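Chapter 7
Household and Shop-Floor Chores

7.1 The state of the problem

A machine that welds car bodies repeats a path. The part arrives in a fixture, the fixture is in a known place, and the path was tested before the line started. A chore seldom offers any of this. Dishes are left wherever the last person put them down, and parts bins are filled by hand.

In this chapter a chore is a task that meets two conditions. The objects are not placed for the machine, and the end state is judged by a person who did not write the program. Clearing a table is a chore under this definition. So is kitting small parts at the Driltden plant, described in Section 7.4. Loading a pallet from a conveyor with fixed stops is excluded.

Progress is usually reported as a success rate, and the rate means little until the unit of work is stated. Consider the Merkik trials, in which a two-armed station was given 122 cups to rack. It racked 98 of them without help. The rate per cup is 80 percent. If a household load is six cups and failures are independent, the chance of finishing a load without help is 0.80 to the sixth power, or 26 percent. Both figures describe the same machine.

Cups are a useful test object. They are rigid, cheap and close to the same size, yet the grasp depends on how each one lies. An upright cup can be taken by the rim. A cup on its side may roll when one finger touches it first, and it must be turned before it can go on a rack.
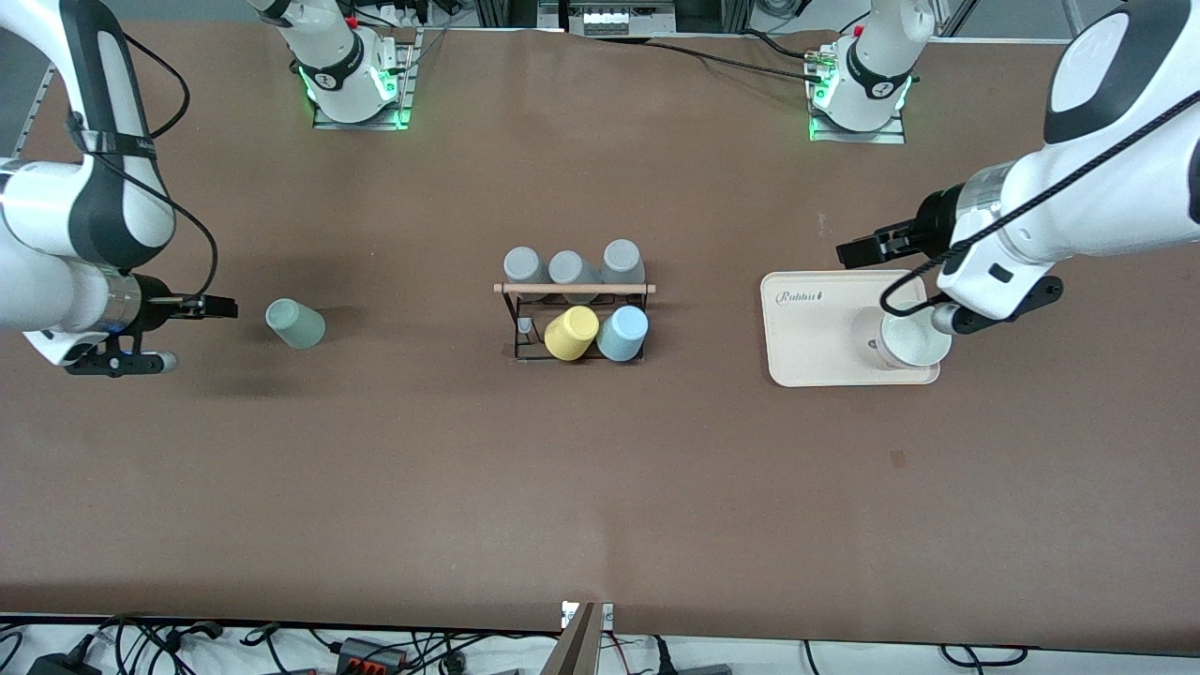
Turning the object is where much of the time goes. A person reorients a cup between the fingers while the hand is already moving. A two-finger gripper generally has to set the cup down and grasp it again, or pass it to a second arm. Each added grasp is a further chance of failure and must be entered in the error budget (Section 7.3).

Section 7.2 covers grasp selection. Section 7.5 takes up cost, using the Trallik and Baloyi installations, and asks at what success rate a station that needs a human attendant is worth running.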